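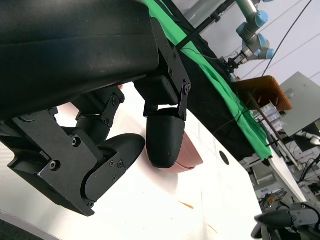 RALLOMPORT, December

The tableware store at Voltdale holds 586 bowls, and the person responsible for them would like to hold fewer. Voltdale supplies crockery on hire to small restaurants and staff canteens, and takes it back for washing, checking and storage. The bowls are the largest single line. The stock manager, who has run the store since it opened, agreed to talk about how they are handled between one customer and the next, on condition that the conversation stayed on bowls and tables and did not wander into prices.

The first question was colour. Most hire firms keep to white. Voltdale's main range, bought from Pletex, is pink.

"White is the easier thing to sell and the harder thing to check," the stock manager said. "Our tables are white. You put a white bowl on a white table and you are looking for an edge. With pink you have the outline straight away, and you can see how many are left out without walking over."

The shape was chosen for storage. The bowl is shallow, with a wide rim, and was selected after a trial of four patterns. The deeper ones held more soup and took less room on a tray, but they tended to bind when nested, and separating them took two hands. A shallow bowl takes up more table and gives less trouble.

"A bowl has three jobs with us," the stock manager said. "It has to stand flat, it has to go inside another one, and it has to come out again. The last is where most of them fail. People test the stacking and they don't test the unstacking."

Asked how high a stack should go, the stock manager drew a distinction between the shelf and the table. On the shelf, stacks are limited by the clearance under the next board. On the table, where bowls are sorted and moved by hand or otherwise, the working height is 2.

"Two, then you move it. A pair with one single beside it is normal on the table. You bring the single to the pair or you take the pair to the single, and I have no view on which. I do have a view on reaching over one bowl to get at another. Start with the near one."

The usual fault is tilt. When a bowl is lowered off centre, its foot catches on the wall of the one beneath and it sits at an angle. It may look acceptable from directly overhead. The store's instruction is to look from the side before letting go, and to lift and lower again if the two rims are not parallel. Pushing down on a tilted bowl is not allowed, as it marks the inside of the lower one. 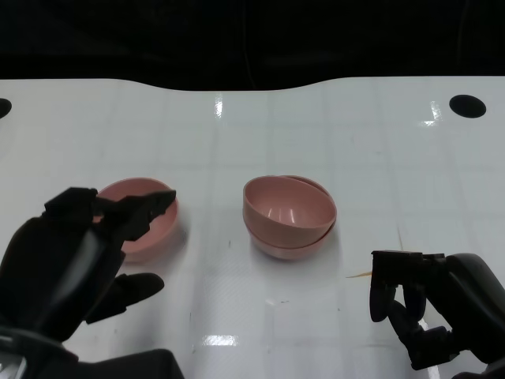 The table

The tops are glossy white and have round holes cut in them near the back. The stock manager accepts the holes as part of the furniture and works around them.

"A bowl won't go down a hole like that, but it can sit across the edge of one, and then it isn't flat. Keep the bowls to the middle. There is plenty of middle."

The gloss is more of a concern. It wipes down quickly but throws the lights back, and a bright patch can hide a smudge or a speck until the bowl is already standing on it. The store's practice is to wipe in one direction from the back to the front and then look again from a low angle. Scratches are recorded once and left alone. A top is replaced when a fingernail catches in the scratch.

Fu, a noodle bar with some 50 seats, takes its order every Friday and returns it the following week. Its returns set the pace of the store, and they are the reason the sorting is done on tables at all. Until last year the bowls went from crate to shelf directly. A recount found 321 of them on shelves meant for plates.

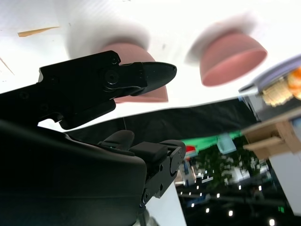
Sticks and skewers are a separate line at Voltdale and should never reach the bowl table, though they travel back in the same crates. The stock manager treats them as a sorting error. A light-brown stick lying on a white top, away from two pink bowls, is easy enough to spot and pick up. A faint tan line close by needs a second look, as it could be a mark on the surface. Anything loose goes before the next bowl is moved, because a sliver under the foot is enough to make it rock.

On replacements the stock manager was brief. Chipped rims are withdrawn, faded bowls are kept in use, and mixed shades are allowed within an order provided both bowls come from the same pattern. Pletex has offered a version with a small lug on the rim to hold nested bowls apart. Samples are in the store.

"They come apart very well," the stock manager said. "They also take up a third more shelf. I have asked for a smaller lug."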